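Storage Tips That Hold Up, and a Few I've Dropped

I have been reading household storage advice for longer than is good for me, and most of it seems to be written by people who sell boxes. The advice always starts with a shopping trip. Mine starts with a trash bag, and I'd put off buying anything until the bag is full.

Measure the shelf, then measure the door. A shelf that is 12 inches deep inside a cabinet may have a hinge or a face frame that eats into the opening, and the bin that fits the shelf perfectly won't go through the gap. I have two of those in the basement right now, holding Christmas lights.

Clear bins are supposed to be better because you can see what's in them. Can you? I can see the layer against the side, usually a sleeve or an extension cord, and I still have to pull the lid off to find the tape measure. A solid color with a decent label does the same job and looks less like a yard sale. Malachy Flanagan wrote in to say he color-codes by room, blue for the kitchen, green for the bathroom and so on. Fine, if you live alone. In our house the system lasted until somebody needed a bucket.

About labels. I bought a label maker, a Beltonus, and the tape peels off textured plastic before the season is out. Masking tape and a fat marker stick better and cost next to nothing. Write on the short end, the one that faces out, and skip the lid. Once there's another bin on top, the lid might as well be blank.

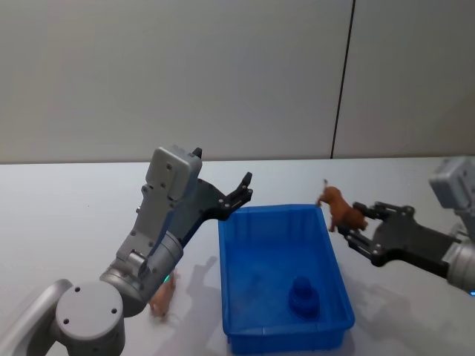
Then there's the "one in, one out" rule, which I see repeated everywhere and have never seen anyone follow. You come home with a new colander and you're meant to march an old one to the donation pile that same evening. What I do is keep one open bin by the back door and drop things in as they annoy me. When it's full it goes in the car. I don't look through it again — that's how the fondue set came back.

Cleaning plastic bins: dish soap and warm water, a soft brush for the corners, and let them dry upside down overnight. I've tried the baking soda paste. It left a white film in the grooves and I spent longer rinsing than I would have spent scrubbing. For a smell that won't leave, crumple newspaper inside, put the lid on and give it a couple of days. It worked on an onion bin. It did nothing for the one that had held fish bait, and I doubt anything would.

Stacking is where the catalogs really stretch things. They show 9 bins in a tower with somebody smiling beside it. Try getting at the bottom one. Two high is my limit, three if the top one holds pillows, and anything with paint or canned goods goes on the floor.

Drawer dividers, the spring-loaded kind: they slip. A dab of museum putty at each end helps for a while.

Next month, pantry moths, and whether bay leaves do anything at all. I have my doubts.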